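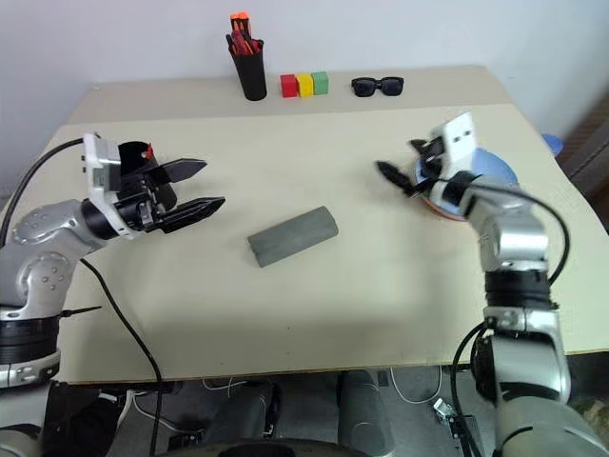
*Both arms over the table, gray roll between the grippers.*

Minutes, two-arm software sync, December. Starts 2:10 pm, when the coffee was finally ready. I'm typing, so blame me for anything that's wrong in here. Brendan Conneely ran the meeting, Sreekumar Rai had the planner stuff, and three of the Fornum folks dialed in (their mic was bad, so if I wrote down half of what you said, that's the half I heard).

**Left over from last time**

- Log cleanup script: done, merged, please stop running the old one.
- Trisent driver update: still waiting. Brendan emailed them again and will call if the week goes by quietly.
- Gripper naming. We settled on `left` and `right` as seen from the head camera. I lost this vote and I'm over it, mostly.

**1. Perception**

I went first because I had the most complaints. Raju (our segmentation node, for the Fornum people who asked) is good on the small colored cubes and pretty shaky on gray things. The foam roll comes back as one clean mask most of the time, then every so often it splits into two objects and the planner picks the wrong end. Sreekumar thinks it's the shading along the top. I think it's the merge threshold, which got lowered for the eyeglasses work and never put back.

We argued about this for a while. The plan is to stop arguing and label 200 more head camera images with the roll at different angles, then run both settings on the same set. I'm doing the labeling. Brendan offered to help and I wrote it down, so now it's official!

Also, the angle estimate. For long objects we take the main axis of the mask, and that's fine until a gripper covers one end. Fornum asked whether we could use the wrist cameras for that part. We could, but the wrist calibration is old and I'd want to redo it first. Parked until the labels are in.

**2. Planning**

Sreekumar walked us through the new shared-space check. The old one treated each arm as a fat box and refused to bring the grippers close together, so we got a lot of "no path found" on perfectly reasonable requests. The new one uses the real link shapes and does the check every 12 milliseconds during a move. He ran 400 plans in simulation and 35 came back with no path, and he says most of those were targets close to the right arm's own elbow. Everybody was happy with that, me included - I've been rerunning failed plans by hand for weeks.

The cables aren't in the collision model at all. Brendan wants a simple stand-in shape for the wrist loops before we raise the speed limit. Sreekumar grumbled that a cable isn't a rigid shape, then agreed to try a couple of capsules and see how much reach we lose.

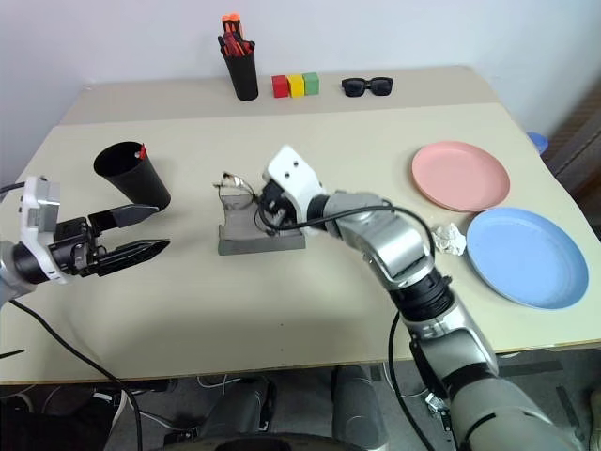 *Eyeglasses on the gray holder, right gripper beside them.*

**3. Glasses task**

Long one, sorry. The clear lenses are the hard part. Depth goes straight through them, so the planner gets holes where the lens should be and thinks it has room that it doesn't have. Sreekumar's idea is to detect the frame and temple only, fit a rough outline, and fill the middle in as solid for collision checks. I like it. Brendan likes it too but wants it behind a flag, off by default, until we've replayed the old logs through it.

Fornum asked if the sunglasses could stand in for the clear pair during testing. Dark lenses show up fine for us, so they'd make our numbers look better than they are. We're keeping clear glasses as the test object.

There was a side discussion about whether the holder should be its own class or just "box." I have it in my notes as "holder, maybe," so that's where we are.

**4. Tooling**

Gurkero, our replay viewer, now shows both arms on one timeline. You can scrub through a run and see the mask, the plan and the joint states together, and it's so much nicer than three windows. Two bugs so far: the timeline jumps if the logs start at different times, and the export button does nothing on Brendan's laptop. He says it worked once. Sreekumar will look at the first, I'll take the button.

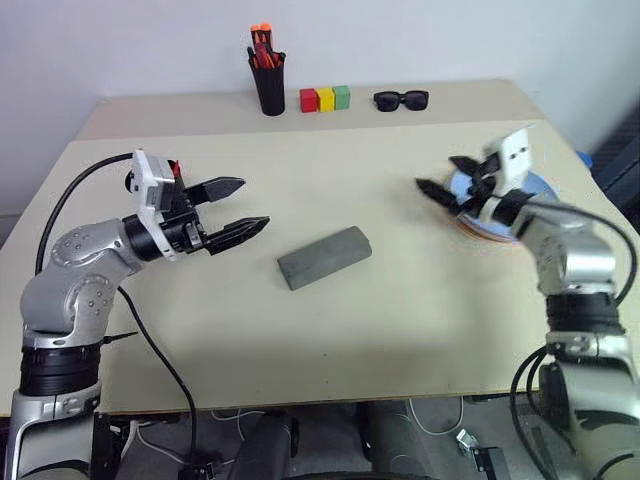
Does the new check stop both arms if only one of them is about to hit something?

It stops both for now, and each arm has to be released separately before a plan can resume.

Sreekumar would like to let the clear arm finish its move at low speed. Brendan said not before the cable shapes are in, so it goes on the list.

**To do**

- Me: labels, merge threshold comparison, export button
- Brendan: call Trisent, help with labels (see above)
- Sreekumar: cable capsules, glasses outline behind a flag, timeline jump
- Fornum: send us your joint limit file, the one we have won't load

Wrapped up at 3:25. Next one is same time, same room, and I'm asking somebody else to type.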